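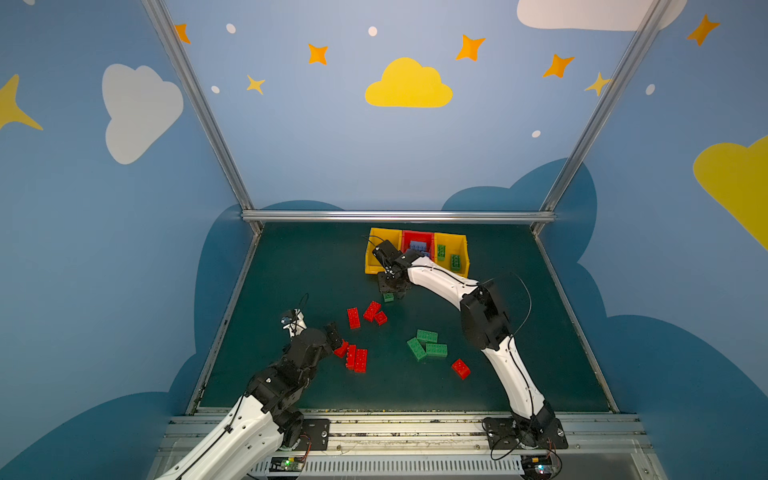

Pitell wrote back that the well is fine and the pump is not, and that they can't get out here until the week after next unless somebody cancels. They also said to stop resetting the breaker. I had reset it twice before I read that.

8/24/24

So we have no water again. It quit last night while I was rinsing the beans, first a sputter and then air. The gauge on the pressure tank went down to zero and stayed there. I turned off the water heater at the panel and went to bed without washing up.

This morning I got out the folder on the well. The old owners left it and I have never read the whole thing. The well is 389 feet deep, which is deeper than I remembered. The pump is a Cletedholm and the receipt says it went in during November, but the year is on the fold and has worn off. There's a second sheet in pencil with the setting depth and the wire gauge. I took a picture of both sheets and sent them to Pitell, and they thanked me for it, so that was worth doing.

They gave me a price over the phone in the afternoon. It comes to a little over 2,000 with labor, more if the drop pipe has to be replaced. I asked whether it could be the control box, which is the cheap part. They said it could, but they had me read off the numbers from the meter and after that they didn't sound hopeful. I called Larlow too, to compare. Larlow doesn't do wells this deep anymore. The woman on the phone was nice about it and said their truck can't pull that much pipe.

Filled 5 jugs at the church spigot. They let anyone use it in the summer if you bring your own containers. It took longer than I thought it would, the pressure there is poor. The jugs are lined up by the kitchen door now, two for drinking and the rest for dishes and the dog. For the toilets I am using the rain barrel, which was nearly full after last weekend.

Spent an hour in the basement looking for the spare pressure switch. I know I bought one. I found the old faucet, a coffee can of hose washers, three half rolls of pipe tape and the manual for the Mitsotakis-Vlachou softener, which we took out years ago. No switch. All the fittings are in shoeboxes with the corners gone, and every one of them is marked PLUMBING. A row of plastic bins, a red one with a yellow one on either side, would suit that shelf better. I threw out the softener manual and then one of the shoeboxes split when I put it back, so I left the elbows on the floor.

Hot again in the afternoon. I used some of the barrel on the tomatoes and let the squash go. The squash was finished anyway, the leaves have gone gray. Picked what was ripe and ate two standing up out there. The beans from last night got cooked in jug water and were all right – a bit gritty.

Supper was sandwiches on paper plates. I found out how many times I turn on the kitchen tap without thinking. I did it again just before I sat down to write this.

Pitell called back after supper. They had a cancellation and will come in 3 days, in the morning. I need to move the car and trim the lilac back from the well cap so they can get the truck in next to it. Also find out where the loppers went. Also more paper plates, and ask next door about a shower.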